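Ticket 2649, Esach station 5, status: pending
Subject: Cable rule for hand trackers, shoe polish task

According to the Mets work rules, section 5, each tracker cable must have free length before recording starts. Our operators ask if the cable may lie on the table side. 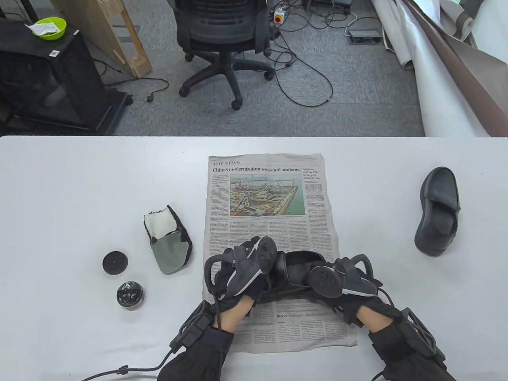 Station 5, both trackers on, shoe held over newspaper.

Reply from Fivia support: Yes, it is allowed, but please keep polish tins away from the cable. We will add this to the rules on Monday.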